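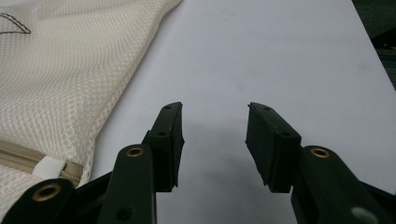
8 Jan 2022

So Haselport is getting a mayor. A proper one, directly elected, with a chain and presumably a parking space. The vote is in September and the leaflets have started already.

I've read mine twice. It says a mayor will "give the town one clear voice". I wasn't aware we were short of voices. I've sat through council meetings where the voices went on past ten at night and the only thing settled was the date of the next one.

The case for it goes like this. Vivarholm got a mayor, Vivarholm got a new bus station, therefore if we get a mayor we'll get a bus station too. Fine, but Vivarholm had the money for that bus station before anyone had printed a ballot paper. The mayor turned up in time to cut the ribbon. I'm told he did it very well.

What I'd like to know, and what the leaflet doesn't say, is which powers he or she would have that the council leader hasn't got now. I wrote and asked. I had a reply four weeks later thanking me for my interest in local democracy and pointing me to the leaflet.

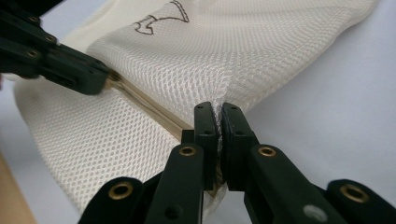 Then there's the cost. We're told it'll be met "from existing budgets", a phrase I've learnt to dread. The library on Giraldo Street was going to be kept open from existing budgets. It now opens four mornings a week and you need to ring first in case it's shut. The public toilets went the same way, and I won't start on the Indov footbridge, because my wife says I've used up my allowance on the footbridge.

The one candidate to have declared so far is Marius Văduva, who has been a councillor for my ward for years and who, to be fair to him, does answer his emails. He came to the door before Christmas. I asked him straight out what he'd do on his first morning in the job and he said he'd "listen". To whom? He's been our councillor all this time, what was he doing before? He laughed, and so did I, and he left me another leaflet.

I don't dislike the man. I might even vote for him, depending on who else puts up. But I don't like being asked to pick a person before anybody has told me what the job is.
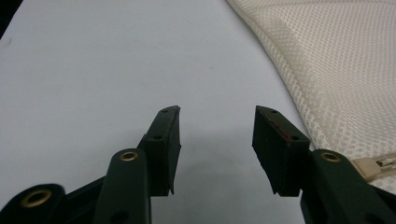
There was a public meeting about all this at the Methodist hall and I counted 30 chairs put out, with a good few left over when it started. The chap from the Yes side said the low turnout showed people were fed up with the present system. The woman from the No side said it showed they were happy with it. My own theory is that it was raining and the thing had only been advertised on the council website, under "Other".

There's another meeting planned for the spring. I'll go, and I'll ask about the powers again, and if I get an answer I'll put it up on here.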